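Borrowing from the Helulthorpe Kitchen and Party Shelf: Your Questions

14 comments | Shared 37 times

Who can borrow?

Anyone with a Helulthorpe library card in good standing. Cards from the Zollemance branch work too, but you have to pick up and return at our desk.

What is on the shelf?

Cake pans, large pots, serving trays, table linens, drink dispensers, a few hand tools for canning and a pasta machine. The full list is in the online catalog under "Kitchen and Party." If something isn't in the catalog, we don't have it.

How long can I keep things?

One week. You can renew once if no one else has placed a hold. Canning gear is the exception – in July it goes out for three days at a time and can't be renewed.

How many things can I take at once?

Two items per card. A set counts as one item, so a box of matching plates is one and not a dozen.

Can I reserve for a certain date?

Yes. Call the desk or fill out the form at the library. We hold items until closing on the day you asked for, and then they go back on the shelf.

Do the trays match?

Not always. They came to us from different homes. If you need a matching pair, write that on your hold and Augustina Nyarko will check before she confirms.
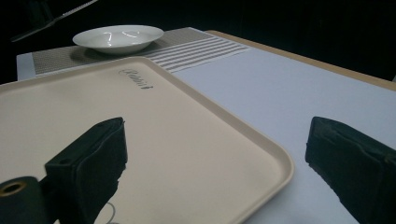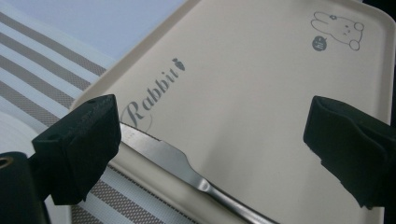 Helulthorpe Public Library – Lending Services Department

How clean do things need to be when I return them?

Washed and fully dry. Please wash trays and anything plastic by hand in warm water with regular dish soap. Don't use scouring pads, which scratch the surface and wear off printing. Linens should be washed but you don't need to iron them.

Can I cut on the trays?

Please don't. Use a cutting board and move the food over afterward. We lend boards too, and a board borrowed along with a tray doesn't count toward your limit.

What if I break or lose something?

Tell us when you bring it back. Small chips and stains are normal wear and there is no charge. For anything that can't be used again, you pay the replacement price shown in the catalog. We don't take store-bought replacements.

Are there late fees?

No, but you can't borrow from this shelf again until the late item is back. Your books are not affected.

Can I donate something?

Maybe. We have over 500 items now and storage is tight. Send a note with the size and condition to Ott Pärn before you bring it in. We can't take knives, electric fryers or anything with a missing lid.

Can a school or club borrow?

Yes, on a group card. One adult signs for it and is responsible for returns. Lieven Koster sets these up at the main desk.

Page last changed 3/12/20

2 shares today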